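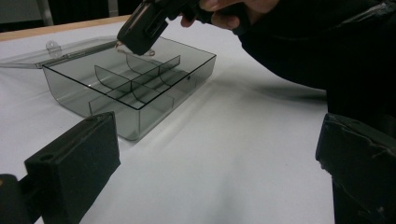 Divided plastic boxes: care and sorting
15/03/2018 – by Upendo Shirima

Wash box and lid by hand in lukewarm water with dish soap. Skip solvents; they cloud clear plastic. Clean along the dividers with a soft brush and air-dry for 8 hours, lid open.

Fill the smallest compartments first. Leave 3 mm free below the rim – overfilled sections strain the hinge.

Filed under: Storage, Small Parts

© Punatis Workshop Notes | Contact | Back to top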